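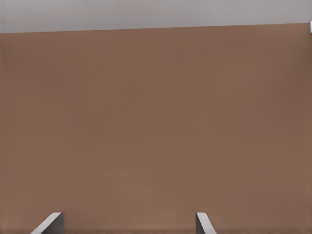 Notes pour l'exposé sur la visite à Sernen (durée prévue : vingt minutes, questions à la fin)

Ouverture
Bonjour à toutes et à tous, merci de me recevoir. Je demande votre indulgence pour mon français, j'ai appris cette langue assez tard et je lis un peu mes notes. Si je parle trop vite, levez la main.
Dire tout de suite le sujet : la journée portes ouvertes de l'atelier de robotique de Sernen, au mois d'octobre. J'y suis allé comme visiteur, je ne travaille pas pour eux.

Le contexte, deux minutes
L'atelier appartient à la société Aaltonen. Il développe des tâches de manipulation pour des bras robotisés : saisir, déplacer, poser. On y travaille d'abord en simulation, ensuite sur le bras réel. La visite suivait le même ordre, et je vais le suivre aussi.
Nous étions 8 dans mon groupe. Rendez-vous à 9 heures à l'entrée, café, consignes de sécurité, puis la salle de simulation.

Première partie : la simulation
Laisser l'image à l'écran pendant toute cette partie.
Nous sommes au niveau de la pince. En bas, les extrémités des deux doigts, grises et blanches, bien écartées, et rien entre les deux. Le reste est presque entièrement une surface brune, avec une bande de plafond gris clair en haut.
Montrer avec le pointeur les deux biseaux, tournés l'un vers l'autre.
Expliquer ce que j'ai compris ce jour-là : pour une personne, une telle vue est pauvre. On voudrait reculer d'un pas. Mais il faut s'habituer à raisonner avec cette vue, puisque le programme doit s'en contenter aussi. À Sernen, on nous a demandé de dire à voix haute dans quelle direction nous irions chercher un objet. Les réponses étaient très différentes, la mienne était fausse.
Remarque sur le rendu : les doigts ne font pas d'ombre visible sur le brun. J'ai posé la question. On m'a répondu que l'éclairage est volontairement simple pour les premiers essais, et qu'il devient plus varié ensuite.
(Ne pas entrer dans les détails du moteur de rendu. Si on me demande, dire que je ne suis pas compétent.)

Les chiffres
Une série complète compte 1 000 essais simulés. Pour la tâche présentée aux visiteurs, 589 essais étaient réussis au moment de notre passage. J'ai trouvé correct de leur part d'afficher ce nombre sans l'embellir. Faire une pause ici, laisser les gens noter.
Préciser ce que veut dire « réussi » : l'objet est saisi, levé, et il reste dans la pince jusqu'à la fin de l'essai. S'il tombe à la dernière seconde, l'essai est compté comme échoué.

Deuxième partie : le bras réel
Pas d'image pour cette partie, je raconte.
Le bras se trouvait dans la halle, derrière une vitre. La démonstration comportait 8 prises de suite, avec des pièces fournies par Fallum. Deux pièces sont tombées. L'animatrice a arrêté le bras, elle a ouvert la porte et ramassé les pièces elle-même, et elle a expliqué calmement la suite. Cela m'a plus appris que les prises réussies.
Le bruit : beaucoup plus faible que je ne le pensais. On pouvait parler normalement.

Comparaison avec Taltham
Certains d'entre vous ont fait la visite de Taltham l'année passée. Là-bas, on voyait surtout des machines terminées. À Sernen, on voit le travail en cours, avec les écrans ouverts et les erreurs. Je préfère la seconde formule, mais elle demande plus de patience au public. Après une heure, deux personnes de notre groupe étaient fatiguées et sont allées s'asseoir.

Informations pratiques
Chaussures fermées obligatoires dans la halle. Photos permises dans la salle de simulation, interdites près du bras. La visite est gratuite, il faut s'inscrire par courriel.

Questions possibles
Le prix du bras : je ne le connais pas.
Les enfants : oui, à partir de douze ans, accompagnés.
Peut-on essayer soi-même ? Oui, en simulation seulement, avec une manette. Il faut demander au début, la file est longue après 11 heures.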